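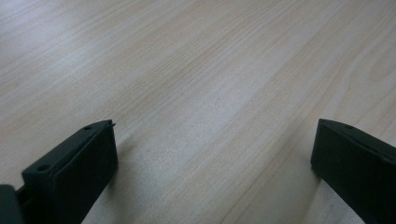

the table top, pale wood, before I do anything to it

Boards > House and Garden > Wood and Finishes > Oil or varnish on a kitchen table?

marrowfat_jim
9/1/21
Need a quick answer if poss. Got a pale wooden table for the kitchen, seller in Dudatdale didn't know what wood it was or what was on it. Two kids, a lot of spag bol. Do I oil it or varnish it? Other half wants it kept pale. I just want it wipeable. Budget is low, got 17 quid left after the van hire.

tansy_k
Oil. Two or three thin coats, wipe off the extra after ten minutes, leave overnight between. When it gets a ring on it you rub that bit down and oil it again. Try doing that with varnish.

oldgritty
Varnish. Water based, matt, three coats. With kids you will not be re-oiling twice a year, you think you will but you wont. Ours has had one lot of varnish since we moved in and it's been through a lot worse than spag bol.

tansy_k
And when it chips? You're sanding the whole top back to nothing.

oldgritty
Hasn't chipped.

Pell
Before either - find out what's on it now. Drop of water somewhere out of the way, leave it a bit. If it beads up there's a finish on there already and your oil will sit on top and go sticky. Did exactly this to a sideboard. Still sticky in June, had put it on at Easter.

marrowfat_jim
Ok did the water thing underneath near a leg. Soaked straight in, left a dark spot. So bare wood?

Pell
Underneath doesn't count, they often never finish the underside. Do it on top.

marrowfat_jim
Right. On top, near one corner. Took longer but went in. Bit of a mark, drying now.

Pell
Bare or as good as then. Sand lightly and crack on.

Jhonatan Cuadros
I do tables for a living so for what its worth. Both are fine. The bit that matters for you is "kept pale". Ordinary oil will turn pale wood yellow, more so over the years. Whatever that wet spot looked like is more or less the colour you'd get with clear oil. If she hates that colour, don't oil it. Water based varnish shifts it least. There are oils with a bit of white in, I use the Griltasov one, but it's 19 a tin and you'd be over.

tansy_k
Fair point on the yellowing. The white ones can go streaky though if you're not quick.

Jhonatan Cuadros
They can. Small patches, don't stop for a cup of tea.

marrowfat_jim
Showed her the wet spot. She hates it. Varnish then?? What grit do I sand to

oldgritty
180 then 240. Damp cloth, let it dry, quick rub again because the grain comes up.

tansy_k
I'd go to 300 or near it

oldgritty
Too smooth, varnish wants something to hold on to. 240 and stop.

Jhonatan Cuadros
240's plenty. Do both sides of the top as well if you can be bothered, one coat underneath. Helps stop it cupping.

marrowfat_jim
Cheers all. Small tin of matt from Zellholm is 10 quid so I can even get a brush. Will do it at the weekend, kids are at their nan's.

tansy_k
You'll be back asking about oil in a year :)

oldgritty
He won't

Recent threads
Taipe wood filler gone hard in the tub
Wobbly chair legs, glue or screws
Getting candle wax out of a pine floor
Best cheap brush for varnish
White rings on a sideboard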